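Chapter 4

Showing the Robot What to Do

4.1 The promise and the small print

The idea behind teaching by demonstration is easy to state. Instead of writing out every movement in code, a person performs the task and the robot learns from the record. The person may take hold of the arm and move it directly, or may drive it from a distance with a pair of handles, a headset or a second, smaller arm. Either way, the sales literature says, anyone who can make breakfast can teach a robot to make breakfast.

We would ask the reader to treat that last sentence with care. The record of a demonstration holds joint angles, gripper positions and camera images. It doesn't hold the reasons for any of them. If the demonstrator pauses over a bowl, the record shows a pause, and whether it came from caution, a slow network or a wish to scratch one's nose is left for the learning method to guess. Much of what passes for teaching in this field is the collection of movements in the hope that the reasons will come out in the average.

Toast is a useful case. A person taking a slice from a toaster does several things without noticing them: she judges how far the bread sticks up, pinches it lightly enough not to break the crust, and lifts straight so that it doesn't catch on the slot. When she does the same through a remote arm, the pinch has no feel to it and the lift goes at whatever speed the link allows. She is working by eye, often from a poor angle, and her habits change within the first hour. 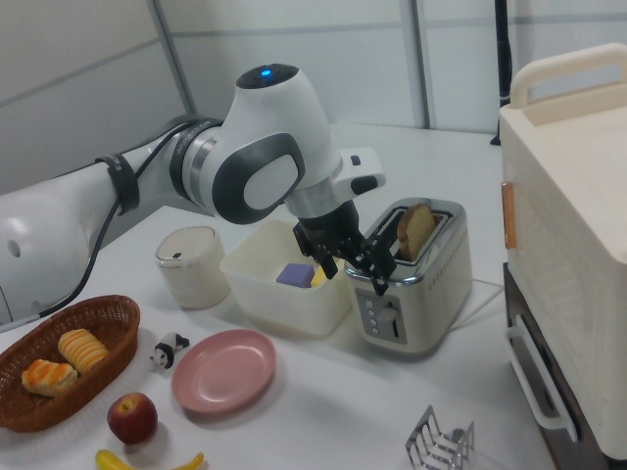 Agnese Rebane objects that we make too much of this. Operators get better quickly, in her view, and a clumsy demonstration that ends with the toast on the plate is still worth more than a page of tidy code that doesn't. She would rather have many uneven examples than a few perfect ones, and she thinks that authors who complain about remote control have mostly not spent long enough at the handles.

There is something in this, and section 4.5 gives her argument a fair run. Our difficulty is with the word "better". Better at what? In the Preston trials, which we return to throughout this chapter, two operators recorded 1,343 demonstrations of kitchen tasks on a single table. Their times improved. So did their knack of avoiding the awkward cases: bread that had sunk low in the slot was nudged up by hand before recording began, and a plate that stood too far off was moved closer. None of this was dishonest. It was what sensible people do when asked to produce clean examples. But the robot was then tested on tables that had not been tidied for it, and 83 of 400 attempts ended as the operators would have wished.

Ville Hämäläinen, who ran the trials, took the view that more data would close the gap. A second round brought the total to 3,118. We leave the outcome to section 4.6, and ask the reader to make a guess before turning to it.

4.2 By hand or from afar?

Moving the arm by hand has one clear advantage: the demonstrator feels what the arm feels, or something near it. It also has a drawback that is often skipped over. Her own hands and sleeves are in the camera's view, and they won't be there when the robot works alone. A method that learns from images may come to rely on them.

Remote control removes the hands from the view and puts distance in their place. The operator can't feel the crust give. Some systems send back a measure of force as a buzz or a resistance in the handle; we have tried several and remain doubtful that a buzz is much of a substitute for a fingertip.

Before reading on, choose a task you did this morning and write down each point at which you changed your mind part of the way through. Then mark those points that a camera on the far side of the table would have caught.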